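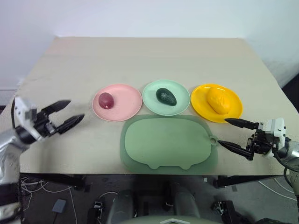

2.1 Planning the bench and buying the props

Budget for the table and the small items before you sign for the Civska two-arm station. The quote from the dealer covers the arms, grippers and base only. Everything the arms handle is a separate line. Choose plates in colors you can tell apart at a glance, such as pink, green and yellow, and include one fruit that is close to its plate in color, like the yellow one on the right. It makes a harder test for the vision settings.

1. Measure the room. Leave 60 cm clear on both sides of the table.

2. Place the table against a plain wall.
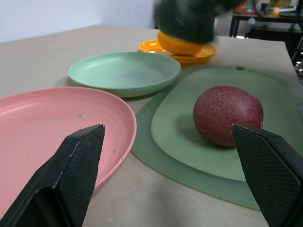 3. Order spare finger pads with the station. Lead time from the Cosgrove warehouse is 13 working days.

4. Buy 2 sets of plates and boards from the same batch. Shades vary between batches.

Note: The starter budget is $586 for table, plates, boards, fruit and spare pads. Shipping to Drostombridge is extra. 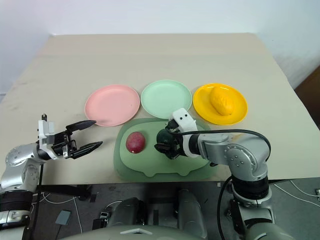
5. List every cable run on the planning sheet, with its length. Add cable covers to the order if anyone will walk behind the base.

Caution: Do not set anything on the table while the arms are powered. 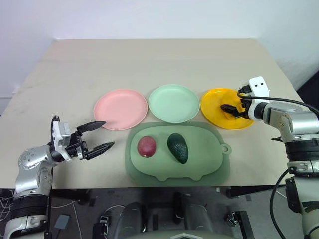 6. Send the finished sheet to Leonie Goodwin at the Brilldale office. Orders received by the end of April ship at the current price.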